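I've been putting Gesden 3 through its paces since January and I'm mostly a happy bunny. It's a grasp planner with a little editor on top, it cost me £149, and it replaced a heap of my own scripts that I was frankly scared to open. Setting up took an evening (a long one, the manual assumes you've used Tullwood before, and I hadn't).
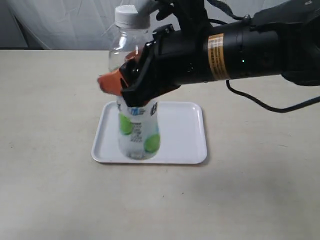
Clear plastic is where my old code fell to bits. Gesden lets you draw a rough shape by hand and plan against that when the depth readings go patchy, and I love it! You can set the closing force per object too, so one profile for bottles, another for boxes, done.

The wrist view panel is my other favourite. You scrub through a log and the planned finger positions move along with it. 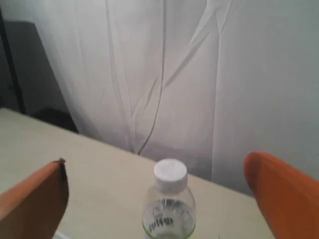
Moans, then. The log viewer crawled once I'd got up to 3043 entries, undo forgets camera settings, and the dark theme is horrid. Still buying the upgrade, mind. Four stars.

Comments

nasr_fan: Does it import Nasr profiles?

Reply from the author: Yes, but check your units first!

pip111: Viewer's much quicker if you switch off thumbnails.

Contact | © Drumeo Reviews | Back to top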